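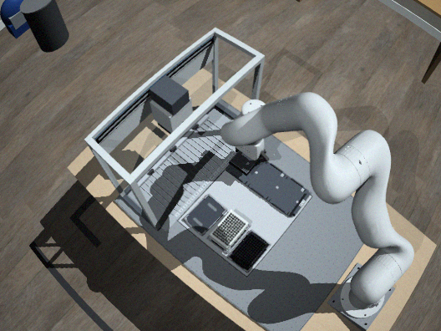 I sold the last of my Ostero tokens in April, and a few people have asked why, so I'm writing it down once. I bought in September, when the price was flat and the forums were quiet. I put in $1,487, which was money I could do without for a year or two. The Ostero site at the time was mostly renders, and I remember thinking that a clean render costs a good deal less than a working product. I bought anyway.

The pitch was simple enough. Small manufacturers would list machine time on a marketplace, buyers would pay in tokens, and holders would get a cut of the fees. Gisholm, the fund that led the first round, had a decent record with payments companies. I gave that more weight than I should have. A fund can spread its bets over 32 companies and be fine if most of them go to zero. I had 2 positions, and this was the bigger one.

What changed my mind was the unlock schedule. I had read it when I bought, but only the summary page. The full version was in a PDF linked from the bottom of the token page. Early backers could start selling after nine months, and the monthly release was larger than what usually traded in a week. Anyone could have worked that out with a calculator. I did it in the end on the back of a power bill.

I also went looking for the customers. The dashboard listed 256 active workshops, but when I clicked through, nearly all of them had no completed jobs. Pumlow was the only name I recognised, and its page said "onboarding" the whole time I held the token.

I got out at a loss of a bit over a third. The exchange took its fee, and the transfer to my bank took four days – longer than I expected, but it arrived. I've kept the records in a folder for tax time, including the small rewards, which I think count as income. I need to check that with my accountant.

My other holding is in Sveinbjörnsson, and I haven't decided about that one. It has revenue, which is a start, and there are no unlocks left. The next quarterly report should show whether the licensing fees are recurring or came from one big customer. I'll read the whole thing this time, footnotes too, before I put in any more money.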